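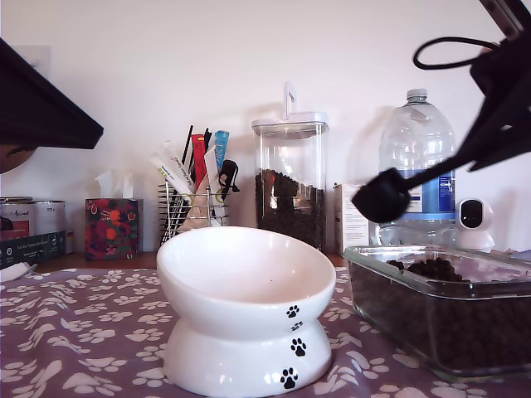

Why is scooping dry food hard to automate in software?
The quantity picked up depends on how the pellets move around the scoop, and no sensor on a typical low-cost arm measures that directly. A planner that treats the food as a solid block gets the path right and the portion wrong.

Visit notes: Datik open lab, November 27, 2020

I went to the Datik open lab to see the software behind their household manipulation work. Earlier in the year, in August, I had read their write-up on pouring, and I wanted to know how much of it carried over to scooping. The visit was organized by Latrice Dvorak, who maintains the control stack and answered most of the questions herself.

The task under test was feeding a pet: take kibble from an open glass container with a scoop and transfer it to a raised bowl. The stack has 3 layers. At the bottom is a joint controller running at 100 Hz. Above it sits Amano, their motion planner, and above that a learned policy that takes camera input and proposes short segments of motion. Amano checks each segment for joint limits and collisions and either passes it down or sends it back with a reason code.

The reason codes were the part I found most useful. Many groups log a rejected segment as a plain failure, and then someone has to replay the run to find out what happened. In Amano every rejection carries the link involved, the obstacle and the clearance at the worst point. Dvorak filtered one log by obstacle while we stood there, and most of the rejections came down to the wall of the glass container. The scoop has to enter below the rim line at an angle, and the default clearance margin left almost no valid entries. They now set the margin per object.

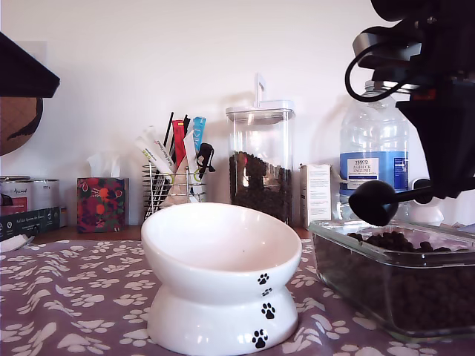 Clear materials came up next. Depth readings through glass and transparent plastic are poor, and the stack does not try to repair them. Heywood, the perception module, fits a box model to the container from color images and holds that model fixed for the length of an episode. The kibble surface is estimated separately as a height map inside the box. If the container is pushed during a scoop, the model is stale until the next episode starts. I asked whether this was a known problem. It is, and a contact check that triggers a refit is on a branch but not merged.

The raised bowl is handled more simply. The dish is tilted, so the release point is defined relative to the rim plane and the scoop is rotated over it at a limited rate. The limit is a single number in a config file. I would have expected it to depend on the load in the scoop. Dvorak agreed that it should, and said the load estimate from motor current was too noisy to use for this so far.

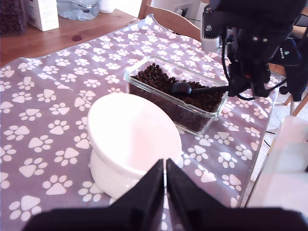 Bowl, glass container and scoop on the test table, with the fingers of one gripper in the foreground.

Calibration between arms and cameras took up much of the discussion afterward. Datik uses a tool called Prallus for this. It solves for all transforms together and writes a report with the residual for each camera. If a residual exceeds 4 mm, the launch script refuses to start a session. There is an override flag, and its use is recorded in the session metadata, so affected episodes can be dropped before training.

Episodes are stored with commanded and measured joint positions side by side. Playback shows both traces under the camera views, and the lag between them is easy to read. On one arm the wrist trace trailed the command by 70 ms during fast rotations. The policy had been trained on measured positions and the controller was tracking commanded ones, so the offset showed up as a late release over the bowl. The fix was a change to the training target, with no change to the controller.

Questions I did not get answered: how the height map behaves when the container is close to empty, and whether the per-object margins will be learned or stay hand-set. The planner documentation is due for an update, and the visitor handout lists the log format in full. I have asked for a sample log with the reason codes included and will go through it when it arrives.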